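### 4.2 Choosing a host university

When we asked students at Namton why they had picked one country over another, the answers wandered pleasantly, and we let them wander. Of the 983 who wrote to us before leaving home, 666 mentioned rent before they mentioned teaching, and a good many came back to it again at the end of their letters (often with a sum worked out in the margin!).

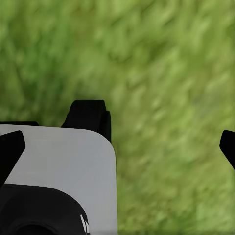 **Figure 3.** Computer-rendered view over green grass, with a pale gray plate at lower left.

Aušra Lukoševičius felt that we were making too much of rent, and that her own choice of Golter had come down to a single course in the old library catalog and a kind letter from the admissions office. We were glad to hear it, and we have kept her objection in mind while reading the rest. Letters like that one do turn up in the Krūmiņa group as well, mostly from students applying for a second degree, and we come back to them in Section 5.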